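Riltetti, eight p.m. Key back under the pot by nine, the landlord said. Boxes gone. Floor done. Just the kitchen, and one cup she'd forgotten to pack.

Rent 1690, up again in April. So, Moges. Smaller place, no view, fine.

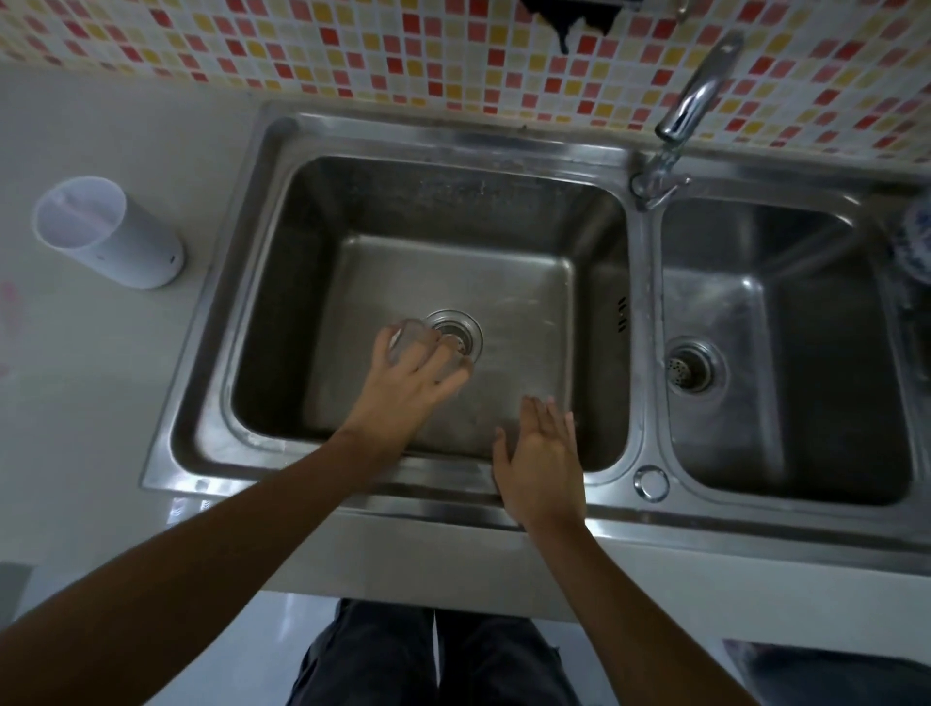 M. Fultero

She tipped the clear cup over the left basin. Her other hand open, waiting for nothing. Eleven years of dishes at this sink, and teh steel all scuffed from it. Her scuffs.

Leave the cup? No. Take it.

A horn outside. Coat, bag, cup in the bag. She forgot the key adn had to go back.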